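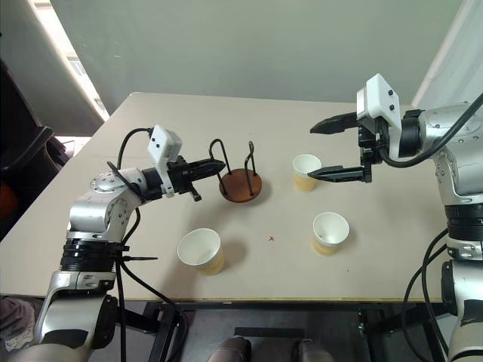
双臂工位开采前检查表(附批注)
工位:Flillik 双臂台
任务:纸杯与杯架
数据集:Maltuleck 桌面整理
检查人:Catinca Stoica
日期:2020年1月20日

填写办法:合格写“是”,不合格写“否”,没查写“未查”,不要留空。批注随便写,写多长都行,我每条都会看,也喜欢看!上一版表格里最有用的东西全在批注栏。

当前进度:目标 2,000 条,已入库 1,873 条。就快到了,大家手别软。

一、急停与人员

1.1 急停按钮按下后,左右两臂都停住,且都不下坠。
结果:是
批注:两边分别试了。左臂停得很干脆。右臂停的时候关节里有一声轻响,和十月份换完抱闸以后的声音一样,Ketilsson 的维修单上写过属正常。下一位听到别慌,但如果响两声请记下来。

1.2 急停按钮在操作员不离开座位时能够到。
结果:是
批注:手臂短的同事请自己坐下来比一比,别光看我打的“是”。

1.3 上电时,两臂活动范围内没有人,也没有人的手。
结果:是
批注:换杯子的时候最容易忘。请先切到“保持”,喊一声,等对方答应,再伸手。喊了没人答应就再喊。

1.4 长发扎起,挂绳和工牌摘下,袖口收紧。
结果:是
批注:围巾也算。冬天屋里冷,我知道,可以穿马甲。

1.5 桌边的椅子不在机械臂肘部能扫到的地方。
结果:是
批注:开工前推着左臂的肘慢慢向外转到头,看看离椅背还有多远。椅子会自己“长脚”,每次换班都挪位置,所以这条每班必查。

二、机械臂本体

2.1 关节外壳螺丝无松动、无缺失。
结果:是
批注:用手指摸一遍,再用扳手试腕部那几颗。腕部受力方向变得多,松起来比别处快。这次都紧。

2.2 波纹护套无裂口,没有夹进线缆。
结果:是
批注:左臂下段的护套缝里积了灰,用干刷子扫掉了。请不要用酒精擦,会发黏。

2.3 线缆在整个活动范围内不绷紧、不刮桌沿。
结果:否,已处理
批注:左臂垂到桌沿下面的那根,手臂伸到最远时会蹭到桌边。重新绑过,多放了一点余量,再走一遍全程就不蹭了。请下一班复查一次,扎带刚绑上去总会再滑一点。腕部上方绕出来的那个线弯是故意留的,千万别嫌难看把它收紧!收紧了手腕转到底会扯到接头。

2.4 右侧垂向地面的线缆不在走道上,脚踢不到。
结果:是
批注:走道在右边的话请绕一下。我自己踢过一次,一整段录制作废,心疼到晚饭都没吃好。

2.5 空载回零,两臂回到位后读数和上次记录一致。
结果:是
批注:回零之前先把桌上的东西拿走,录制前再按 3 区的要求摆回来。

2.6 桌架稳固,两臂同时快速移动时桌面不晃。
结果:是
批注:横杆上的螺栓也看了。桌子晃一点点,人眼几乎察觉不到,模型却会学进去,回放时能看到夹爪在杯口边上犹豫,特别有意思,但我们不想要这种有意思。

三、夹爪与物品

3.1 左右夹爪开合顺畅,全开、全闭都到位。
结果:是
批注:右爪全开时请留意杯口。抓纸杯我们要求先张大再靠近,让杯沿落在两指之间,然后慢慢合。一上来就半张着去凑,十有八九会把杯子顶倒(顶倒也要留着,见 5.4)。

3.2 夹指内侧干净,无胶、无纸屑。
结果:是
批注:擦下来一点纸毛。纸杯用久了杯沿会起毛,夹指上就会沾。

3.3 夹持力设在纸杯档。
结果:是
批注:上一个任务是 Petwood 的木块,力设得大,直接拿来夹纸杯会一下捏扁。换任务的人请顺手改回来,并在白板上写一笔。

3.4 纸杯无破口、无明显压痕,数量与任务单一致。
结果:是
批注:任务单要三只,桌上三只。杯子里有点小斑点没关系,请不要专门挑雪白的新杯子,我们巴不得杯子各有各的长相。压扁过又捏回来的不行,外形看着差不多,夹上去软硬差得远。

3.5 杯架底座放平,不摇晃,铁丝挂钩没有外翘的尖头。
结果:是
批注:用指肚顺着铁丝摸,慢一点。弯头那一侧和直头那一侧都要摸到。木底座底下的防滑垫如果移位,整只架子会被夹爪带着走,录出来的动作就没法看。

3.6 夹爪靠近杯架时,手臂先减速。
结果:是
批注:这一条主要给新来的操作员。左爪伸到离铁丝只有几厘米的地方,操作杆上稍微一抖就会碰上。碰上了先松手,别往回猛拽,铁丝容易勾住夹指。

3.7 桌面无杂物碎屑。
结果:否,可接受
批注:有一点橙红色的小碎屑,在两只杯子之间。对安全没影响,夹指也不会碰到,本轮留着不动,下一轮开始前擦。同一轮里请别中途擦桌子,一半有一半没有,整理数据时我要多看很久。

四、相机与光线

4.1 腕部相机固定牢,镜头干净。
结果:是
批注:左右都用镜头布擦过。指纹印比灰尘麻烦,画面会发雾,而且在小预览窗里看不出来,一定要放大看。

4.2 腕部画面里能同时看到夹指尖和被抓物。
结果:是
批注:看不到指尖就不要开录,录了也得删。

4.3 上方视角覆盖两只夹爪和全部物品。
结果:是
批注:把任务单上最远的那个摆位也试一下,别只看眼前这个摆法。

4.4 各路画面时间对齐。
结果:是
批注:老办法,夹爪在空中快速合一下,逐帧对。土是土,好用得很。

4.5 光线情况已登记。
结果:是
批注:左边窗户进日光,登记为“日光,帘未全遮”。请大家不要为了画面好看去拉窗帘!杯架旁边那一小片软影子会随天色变,早上录的和傍晚录的放在一起,模型才学得会不理它。我们上一批全在同一个钟点录,结果换到下午测试,夹爪就去夹影子的边。那一幕我看了好几遍,又好笑又长见识。直射阳光打到镜头里除外,那个要停。

五、录制与样本质量

5.1 任务指令已读给操作员,操作员复述无误。
结果:是
批注:本轮指令:“用右手拿起靠近右爪的杯子,放到杯架旁边,左手扶稳杯架。”复述这一步很多人嫌啰嗦,可是说一遍之后动作确实利落。

5.2 每条开始前,物品摆位按随机单更换。
结果:是
批注:杯子可以正,可以歪,间距也可以很挤。唯一的规矩是开始时都得立得住。习惯性地摆成一条直线的同事,说的就是你,还有我。

5.3 每录满 100 条,暂停并抽看回放。
结果:是
批注:抽看时间算工时,请放心看。看的时候开两倍速,眼睛盯着夹指合拢的那一下,其他部分可以略过。

5.4 失败样本已保留并打标签。
结果:是
批注:这条我要多写几句,因为我太喜欢失败样本了。杯子滑掉、夹空、碰歪杯架再扶正,这些请统统留下。尤其是“没夹住,退回来,再夹一次”的整段过程,一条抵得上好多条顺顺当当的。标签从下拉框里选:滑落、夹空、碰撞、重试。拿不准就选“其他”,写几个字。只有下面这些情况才作废:人手进了画面、急停、某一路相机断流、操作员中途接电话。

5.5 操作员连续录制不超过规定时长。
结果:是
批注:手一累,动作就变小变急,回放里一眼就能认出来。起来走走,喝口水,水杯请放到别的桌子上(已经有人差点让右臂去抓自己的咖啡)。

5.6 磁盘空间足够本班使用。
结果:是
批注:看剩余空间,再看写入速度。速度掉下来的时候画面会丢帧,界面上不报错。

5.7 每条样本的操作员代号正确。
结果:否,已改
批注:换班后有 2 条挂在前一位名下,改过来了。登录之后看一眼右上角再动手。

六、收工

6.1 两臂回停放位,夹爪半开。
结果:未查
批注:班次还没结束,留给收工的人填。

6.2 纸杯收回盒子,杯架放回架子上,压坏的纸杯单独丢。
结果:未查
批注:坏杯子丢之前在本子上画一道,我要据此领新的。

6.3 断电顺序:先右臂,后左臂,最后相机主机。
结果:未查
批注:主机要等上传条走完。进度条会在快结束时停很久,别急着拔。

6.4 本班异常已写进交接本。
结果:未查
批注:目前要写的有:左臂桌沿处线缆重绑待复查;右臂抱闸轻响一声;桌面碎屑下一轮前清掉。

总体结论:可以开采。

给各位操作员的话

看到现在的回放真的很高兴。刚开始录这个任务时,抓一只纸杯要来回试好几下,现在大家的动作又稳又各有风格,有人喜欢从侧面慢慢靠,有人喜欢先停一下再合爪,我在回放里不看代号也能猜出是谁。请保持各自的习惯,别互相学成一个样子。

剩下的条数里,我最想要的是杯子挨着杯架底座的摆法,两只夹爪靠得近,要互相让路。这类现在偏少,难录,但录出来特别漂亮。想挑战的来找我要随机单,我给你把难的排前面。录这一类时请把速度档降一级,两臂之间的最小间距提示保持打开,响了就停,重来一条也没什么。

对这张表有意见的,直接写在对应条目的批注里。3.6 和 5.7 就是操作员提了以后才加上的。

检查人签名:Catinca Stoica
操作员签名:
收工复查签名: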